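Keeping a Laminate Countertop in Good Shape

Laminate takes more abuse than people give it credit for, but water, heat and the wrong cleaner will all shorten its life. The kitchen in our old place in Canemville had tops that were put in long before we bought it, and most of the surface was still sound when we moved out. The trouble was all at the seams.

Daily cleaning

Use a soft cloth, warm water and a drop of dish soap. Wipe, rinse the cloth, wipe again, then dry with a towel. Soap left on the surface dries to a film, and the film holds grease. If the counter looks dull right after you clean it, you are probably using too much soap.

Skip scouring powder and the green side of the sponge. The scratches are fine enough that you won't notice them for months, and then one day the spot next to the sink stains every time someone sets down a tea bag.

Stains

For coffee, tea and juice, mix baking soda with enough water to make a paste. Spread it on the stain, leave it five minutes and wipe it off without rubbing. Repeat if you need to.

Ink and marker usually come up with rubbing alcohol on a cotton ball. Try it in a back corner first. Bleach will take out almost anything, including the color of the counter, so leave it in the laundry room.

Seams and edges

Look at the seams twice a year. I do it in September, when the windows start staying shut, and again in spring. Run a fingernail across the joint. If it catches, water can get in, and the particleboard underneath swells and does not go back down.

Fill small gaps with seam filler in a matching color. Clean the gap with a toothpick, press the filler in with a plastic putty knife and wipe off the extra right away. For the joint between the counter and the wall, use clear kitchen and bath silicone. Give it overnight before you let it get wet.

What sits on the counter

Appliances do more damage than cutting does. Grit collects under the feet and gets ground in each time the thing is dragged forward. Lift it, wipe under it and put it back. 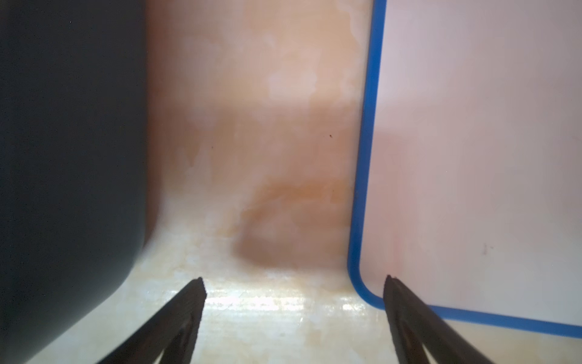

Smooth, matte finishes need only a soft cloth.

A toaster oven should sit on a heat-safe board with some space behind it. The same goes for slow cookers – they stay warm for hours, and steady heat softens the glue under the laminate. Never set a pan straight from the stove on the counter, even for a minute.

If the coffee maker is under a cabinet, pull it out to the edge before you brew. Steam loosens the finish on the cabinet bottom, and the drips run down the back where you won't see them.

Loose edge strips

An edge strip that has started to lift can often be put back with a household iron on medium, no steam. Lay a cotton dish towel over the strip, press slowly along its length, then hold it down with a block of wood until it cools. This works only on strips with heat-set glue. Others need contact cement, applied to both sides and left to get tacky before you press them together.

Chips at a corner can be filled with the same seam filler. The patch will show up close, but it keeps the water out.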